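Flenda cell planning software, reviewed after one season at a small packing shop

We make boxed sensor units, and the last manual step was lifting each box off the bench and setting it down for the label check. Two people shared that job. Before buying an arm we licensed Flenda, which lets you build the cell in simulation and run the arm there first. I ran it from February on, mostly before the 7 a.m. shift.

Setup

Loading the arm and the table took one morning. The room took longer, and the default floor texture is ugly. Once it loads, you place the base, drop in a box and bring the wrist down over it. 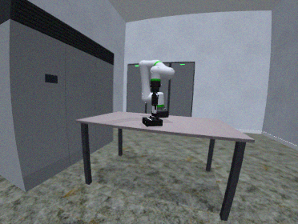

I ran 2,561 pick cycles before I trusted the reach numbers. The first 324 used a base position I later dropped. Flenda keeps every run, and you can go back and compare them, but the run list has no search box. I asked for one and was told it is planned.

What the packers got out of it

I put the overhead view on a monitor in the break room. The packers wanted to know who would clear a jam and who would get moved to another bench. The software can't answer the second question, so we had to. Both packers stayed. One now runs the cell and the other went to final test, at the same pay.
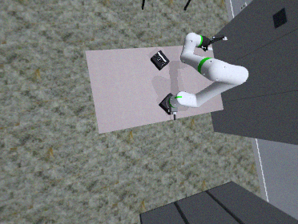

Sitompul wrote back after reading a draft of this review that their shop did it in the other order, bought the arm first and told the crew later, and lost two good people over it. The software would have cost less than the hiring.

Controls

Flenda also lets you model a panel with sliders and look at it from the gripper's side. Small print is soft at that range. Our operator learned the layout in 5 short sessions.

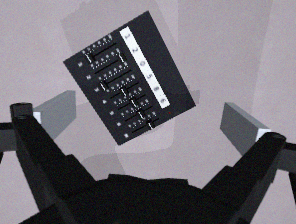 Price and verdict

The license is 91 dollars a month per seat. Disus costs less but has no gripper view, and Honemo wants a yearly contract. I would renew Flenda. Export is slow and the manual is thin.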